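Skolbridge Ledger 20: six weeks in

I keep the books for a small parts supplier, and every quarter end used to cost me a weekend. So I bought the Skolbridge desktop package in April, partly on Raquel Caldeira's say-so, and I love it!
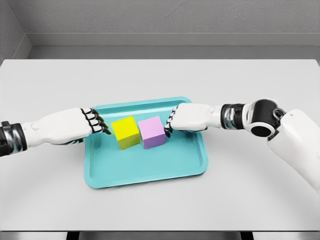 Image: Leonilde Abreu

The quarterly view is the star. You pick two periods, and revenue, cost of sales and standalone profit line up next to each other, with the change shown in both dollars and percent. One-time items can be pulled out with a single click – I had a warehouse sale muddying my second quarter, and it was gone from the comparison in a moment. Importing 319 old invoices took 14 minutes, and only two needed fixing by hand.

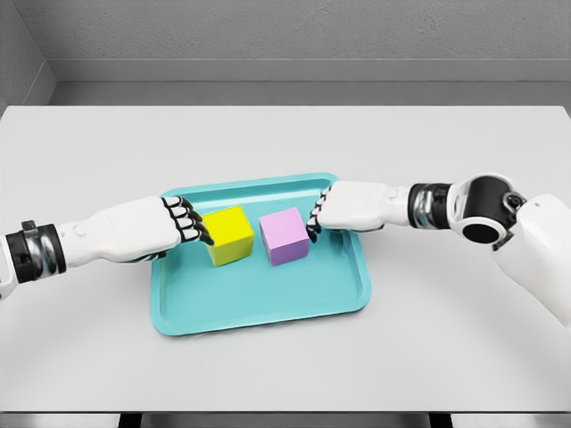 Group accounts are a bit weaker. If you own a subsidiary you have to enter the transfers between the two companies yourself, and the help file skips over it. Dennis Dawber at Skolbridge support walked me through it by phone and stayed on until my totals matched. Printing is slow too, and the report fonts are tiny.

At $222 for one seat it costs more than Patix, which I used for years. Patix never gave me a cash flow forecast I trusted, though, and this one came within a few hundred dollars for May. I've already ordered a second seat for Duarte.

Benedita Marinho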